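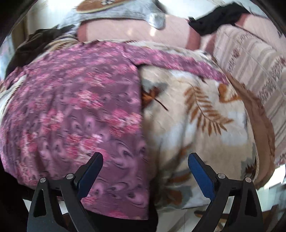
Section 2: Bedding and Blankets

Right, on to my favourite part of the guide, and the one most people skip because they think they already know how to fold a blanket. I thought so too, until Geum-ok Son watched me do it and very politely took it off me.

If you've come straight to this section, hello! You'll need the Skorna frame built and standing on its feet (that's Section 1), with the shelves clipped in but nothing on them yet. Keep the two long straps from the accessories bag within reach. The short ones are for clothes and you can leave them where they are.

What you want to begin with is one big heap. I mean it, pull everything off the beds and out of the cupboard and pile it up, the purple flowery one up against the cream one with the brown leaves, whatever you've got. It looks dreadful and you'll wonder why you started. Carry on anyway.

2.1 Sorting the heap

1. Clear a space big enough to spread out your largest blanket. A bed is best. The floor is fine if you've swept it.

2. Lift things off the heap from the top, one at a time. Please don't tug from the middle! You'll drag three other blankets along with it and end up with a knot (ask Teodor Rustad, who had to start again twice when he tested this page for me).

3. Give each piece a shake and look it over on both sides. Loose threads, open seams and mystery stains all go in a separate pile by the door.

4. Sort what's left by thickness. Colour is lovely for towels, but for blankets it's the thickness that decides which shelf they'll fit on. Thick ones to your left, thin ones to your right.

5. Anything you can't decide on goes with the thick ones.

Note: busy patterns are a nuisance for spotting marks. Flowers and leaves will hide a tea stain for years. Run your palm over the cloth as well as looking, and you'll usually feel a stiff patch before you see it.

CAUTION: Everything must be completely dry before it goes on the frame. If a blanket feels even a bit cool in the middle, hang it up overnight and come back to it. Damp bedding under a strap goes musty very quickly and the smell is a devil to get out.

2.2 Folding a thick blanket

This is the Geum-ok way, more or less. She does it in half the time it takes me to find the corners.

1. Spread the blanket out with the printed side down. Smooth it from the middle towards the edges with your forearm, it's much quicker than using your hands.

2. Find the label if there is one and turn that corner so it's nearest to you. It saves a lot of hunting when wash day comes round.

3. Bring the left edge over to the right edge. Line up the corners first and let the rest of it settle by itself.

4. Smooth again, pushing the air out towards the open side. You'll hear it sigh a bit if it's a fluffy one.

5. Fold the bottom edge up to the top. You now have a quarter of what you started with.

6. Measure it against the shelf. If it hangs over, fold it once more in whichever direction sticks out. If it fits, stop there, however tempting one more fold may be. Extra folds make a fat bundle with a hump in it, and the strap slides straight off the hump.
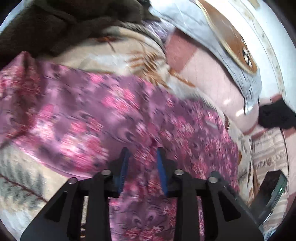

Purple floral blanket with folds still to be smoothed out.

If yours has ridges and peaks in it, go back to smoothing before you fold anything. I used to fold the creases in and hope the weight of the pile would flatten them. It doesn't, you just get a blanket with a permanent mountain range along one side.

Tip: very large blankets are easier with a second person. Stand at opposite ends, hold two corners each, and walk towards each other. Agree beforehand who lets go, or you'll both do it.

2.3 Folding a thin blanket

1. Fold in half lengthways, then in half lengthways again, so you've got a long strip.

2. Roll it up from one end. Keep it firm but don't strangle it.

3. Tuck the loose end under and lay the roll on the shelf with the tucked end facing down.

Man-sik Shim prefers all of his folded flat, thin ones included, and his cupboard does look smarter than mine. If you want to do the same, follow 2.2 and stop after step 5. It takes up more room, so you may need to move the shelf above up a notch.

2.4 Loading the shelves

1. Put the thick blankets on the lowest shelf first. This keeps the weight low and the frame steady.

2. Place the folded edge towards you and the open edges towards the back. You can then slide one out without the others coming apart.

3. Stack no more than 2 thick blankets on a shelf. Thin rolls can go up to 6, side by side.

4. Pass a long strap under the shelf, bring it up over the pile and click the buckle shut at the front. Pull until it's snug and then let it back out a finger's width.

5. Give the whole frame a gentle push from the side. If it wobbles, take everything off again (sorry!) and check the feet as shown in Section 1.

CAUTION: Never hang bedding from the outside of the top rail. It pulls the frame forward, and small children love to swing on it.

Note: the older Gornia frames have shallower shelves than the Skorna. You can still use this section with one, but do the extra fold in step 6 of 2.2 every time and keep to one thick blanket per shelf.

2.5 Once a season

I do mine in June, when the heavy blankets come off the beds anyway. Take everything down, wipe the shelves with a barely damp cloth, let them dry, and put each blanket back folded along different lines from last time. The old creases weaken the cloth if you keep using the same ones. While the shelves are bare, check the clips for cracks too.

Spare straps and clips are listed at the back of the guide, in Section 6. Pillows and cushions are next, in Section 3, and you'll want the mesh bag for those.

Section last revised May 2019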